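I'd been meaning to talk to the woman behind Catine for ages, ever since I bought one of her mustardy scarves at a summer fair and then wore it practically every day until it went bobbly. She dyes all her own wool, by hand, in a converted dairy on the edge of Gunska, and when I finally plucked up the courage to email her in July she wrote back within the hour. "Come at 3," she said, "and don't wear anything nice."

So I didn't, and a good thing too! There were pans going on both hobs and a smell somewhere between onions and wet dog.

"That is onions," she told me. "Skins, anyway. The greengrocer saves them for me by the sack. You get a lovely warm gold out of them, and people will swear blind it came out of a packet."

She used to work in accounts at Troltier, and started dyeing in the evenings because she couldn't find a green she liked for a cardigan. I asked if she ever found it. "No! I've got 70 greens written down in my book and I'm still cross about every one of them. Green's a pig. You do your yellow, you put the blue over the top, and either it's pond or it's toothpaste."

The book is a wonderful thing, by the way, all stuck-in bits of yarn and splashes, with notes like "too much, start again" next to the good ones (I'd have had half of them as a jumper). Her last big batch was 456 skeins for a shop called Nartey, and it nearly finished her off.

"They wanted them all to match," she said. "I told them they wouldn't, and they said fine, and then they rang up and asked why they didn't match."

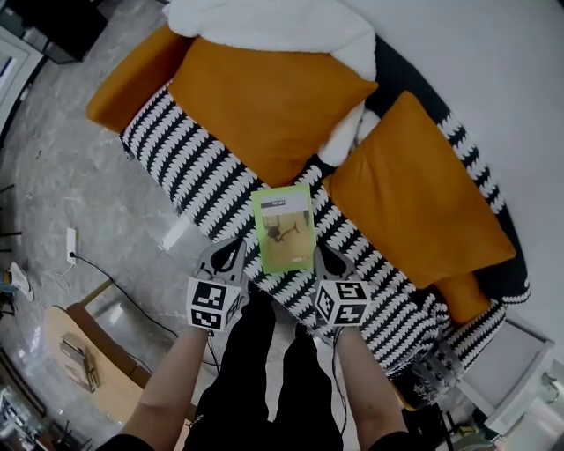

We got on to colour at home after that, which is where I really wanted her advice, as my own front room is beige from top to bottom. Is she brave with it?

"I'm brave in small amounts. Pick one strong colour and have it two or three times in a room, then leave the walls alone. Wool's good for that. If you go off it, you can always chuck it back in the pot and make it darker."

Can you really do that? "You can always go darker. You can't go lighter, so don't ring me up about that."

I went home with two skeins of the onion gold and a carrier bag of skins to try it myself. My saucepan will never be the same again.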